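February. Open day at Sostside, room 401, 3 p.m. Vaher had its mug task up in simulation, one arm, one teal mug. 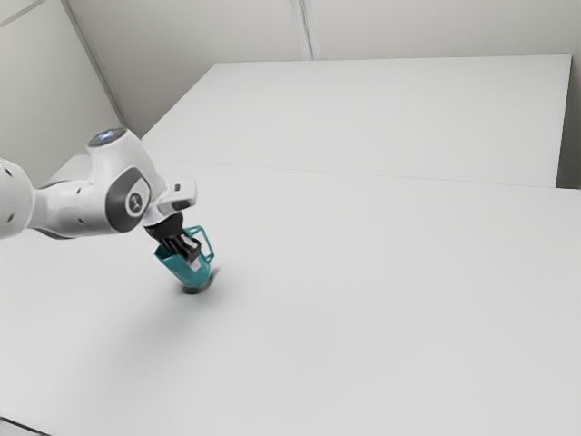

I wanted the contact settings and got them in writing, which saved the trip. Friction is fixed per run – I would vary it. The mesh is the Gruton one, with flat panels.
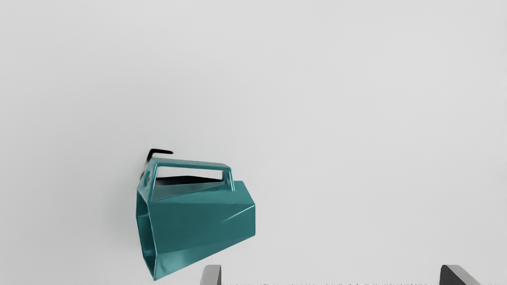 Kokemus asked whether a coarse mesh makes grasp scores look better than they should. No figure was given. Seed 3237 noted for rerunning at home.
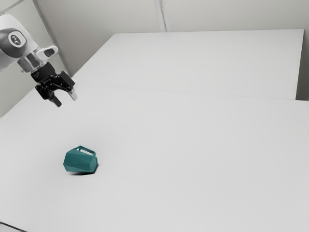 Someone near the door said five seeds was too few to report. Agreed. Left before the talk on calibration.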